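Waltitow: a word list of household textile terms
README, version 4

A plain text list of the words people use for bedding, towels, curtains and the other soft goods in a home, with regional variants and the spelling mistakes that come with them. If you have ever searched a store for a "duvay", this list has met you already.

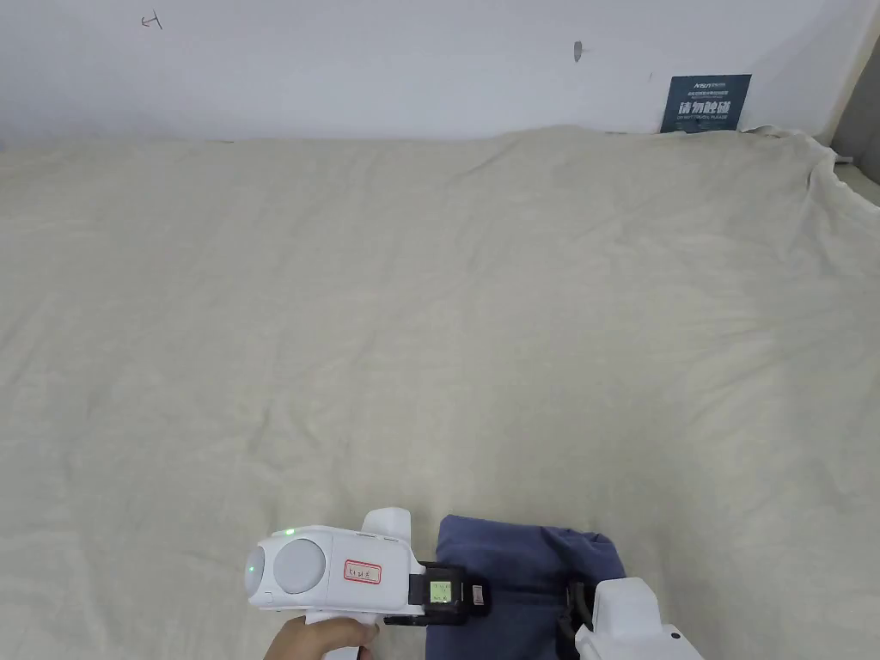
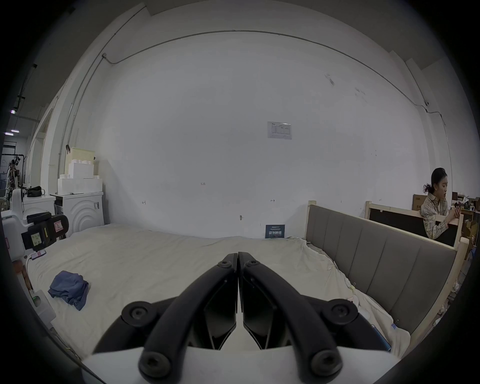
Maintained by the list's compiler and sole proofreader, Waltitow project
Last updated May 6, 2022

What's in it

2714 entries, one per line, tab separated, UTF-8. The file is called waltitow.tsv and opens in anything, including the spreadsheet program that will try to turn "twin/full" into a date and fail, to its visible disappointment.

Columns:
term - the word or phrase, lower case
head - the standard term it points to (may be itself)
region - a short code, or blank if people say it everywhere
kind - bed, bath, window, table or other
note - free text, often grumpy

Where the words came from

The first batch came out of Priltura, an old shopping glossary I kept for my own use and never meant to show anyone. The rest came from secondhand listings, laundry care leaflets and a long September spent reading sewing forums. Those last are the best source by far, as people there will argue for 9 pages over whether a coverlet is a bedspread. (In this file it is not. Please don't write in.)

Known problems

"Comforter" and "duvet" are separate heads. Half the sellers in the country use them as the same word, and the file can't fix that.

"Throw" is listed under both bed and other. Pick one and filter.

Pillow sizes are a mess. "Standard" has 2 meanings depending on the region code, and "euro" has been left alone out of fear.

The "other" kind holds tea cozies, draft stoppers and whatever a toilet lid cover is.

Earlier versions

Version 2 had a column for thread count. It was removed after I read what sellers put in it.
The version 3 files had Windows line endings in the bath section only. I don't know why.

Related files

Groen is the same idea for kitchen goods and is much shorter. Ernutance is a small script that checks a text against the list and prints what it doesn't know. It is slow, but it finishes.

Use

Free for any purpose. Credit is nice. Corrections are welcome if they come with the region and a place where you saw the word in print - "my grandmother says it" counts if she wrote it on a label.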